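# Flarnden glued blocks, light finish

Back in stock as of 7/28/19, and I'm happy to see them! 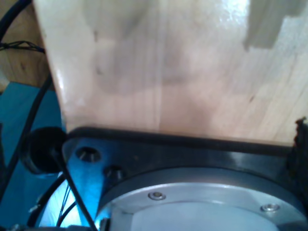

Malsha Dewan wrote in to ask if the glued ones stay flat as well as a single thick board does, as her last solid piece cupped over the winter and she ended up giving it to her brother for a doorstop.

Good question, and I get it a lot. My own Flarnden has been sitting in an unheated shop since December and I can still lay a straightedge across it without seeing daylight. I can't promise yours will behave the same (wood is wood), but I've had far less trouble with glued stock than with wide single boards.

The color is what sold me. It's pale, somewhere between cream and light beige, with faint straight grain and a few soft pinkish-tan bands in it. Every block has its own mix, so if you're buying two to sit side by side, put a note on your order and I'll dig through the stack for a pair that get along. I like doing that part.

**Sizes**

- Small: 396 mm long
- Large: 1000 mm long

The small one really is 396 and not 400. It leaves the mill at 400 and loses a little when the ends get trimmed, so measure your spot before you order. I've had a couple come back over those few millimeters and it's a pain for both of us.

**Finish**

They ship sanded and ready for oil. I use Tavudine on mine, two thin coats with a night in between – wipe off whatever hasn't soaked in or it'll go tacky on you. Nodon wax is fine too if you want less yellowing, though you'll be redoing it more often. Please don't use the Cruzado floor varnish. I tried it on an offcut and it looked like a bowling lane.

**Drilling and mounting**

Drill pilot holes, always, and go easy near the ends. If you're bolting one down to metal, leave a bit of slack in the holes for the wood to move across the grain. Wax your screws!

**Shipping**

Small blocks go out in 9 days, large ones when the truck has room, which lately has been sooner than I'd guess. Offcuts are free with any order if you ask – great for testing oil – and I'll throw in whatever fits in the box.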